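4. Teaching the arms to handle cloth

Right, both arms are clamped down and talking to the laptop, so now for the fun bit (and the fiddly bit!). I'm running the Rostix controller with Nustov grippers, but the steps are much the same for the Ocampo kit.

1. Switch the controller on and wait for it to find both arms. Give it 20 seconds before you start muttering.

2. Open the Fedport panel and set the speed limit to 100. It goes up to 500 – please don't, not near fabric.

3. Home both grippers, fully open and then fully closed. The tips should meet all the way along.

4. Put something soft and brightly coloured on a padded surface. Old sports kit is brilliant for this, as the wrist cameras pick it out easily against grey.

5. Jog one arm down until the tips just brush the cloth, then save that height. Mine came out at 126.

Caution: keep your fingers out of the gripper while it's homing. It won't stop for you.

Grippers and red sports kit on the grey padding:

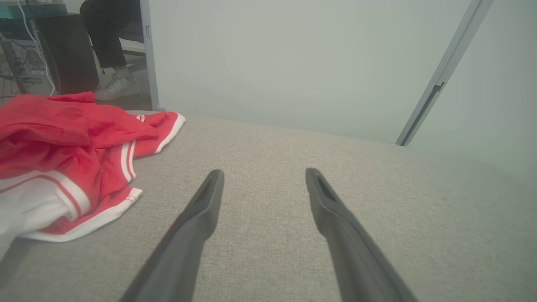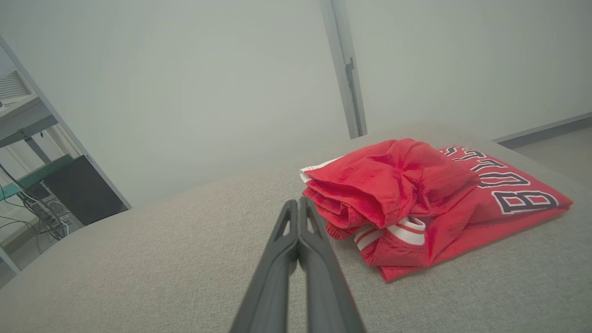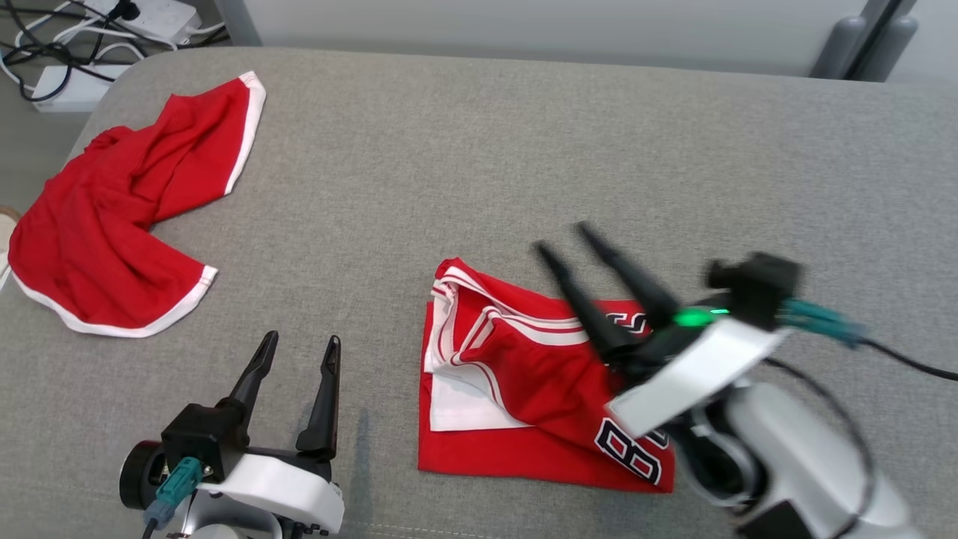

6. Try one pinch and lift with each arm on its own before you run them together. If the cloth slips, lower the saved height a touch and have another go.

Note: save your settings before you power down. I forgot twice in October and had to do the whole lot again.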